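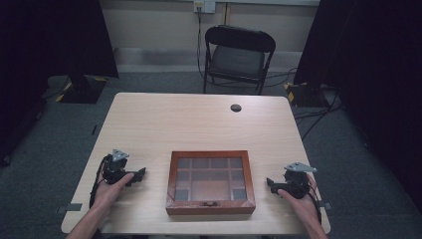
Clotilde Ferrand
Keeper of small collections, Girnside

The wooden box on the table is one I like very much. It has a reddish-brown frame and a clear glass lid, and the inside is divided with walls of the same wood. I bought it in October from Anselmo Rezende, who was closing his shop and had 3 of them left.

Small square cells go along the top, and there is a column of small cells on each side. I want to keep there my buttons from Olon, one in every cell, so that they do not scratch each other.

The large place in the center is open. It will be for the brooch of my grandmother, or maybe for the thimbles - I did not decide yet.

A small round clasp at the front holds the lid shut. With my older box I had only a loose lid, and two times I found the beads on the floor.

For cleaning the glass I use a dry cotton cloth, and a soft brush for the corners. Raquel Antunes uses a little wax on the wood of hers, 2 times in a year, and the color stays warm.

The next pictures of the gallery will come when the cells are full. If you have old buttons with a story, please write to me before you send them. I answer usually in the evening, after 7 - in French or in English, as you prefer.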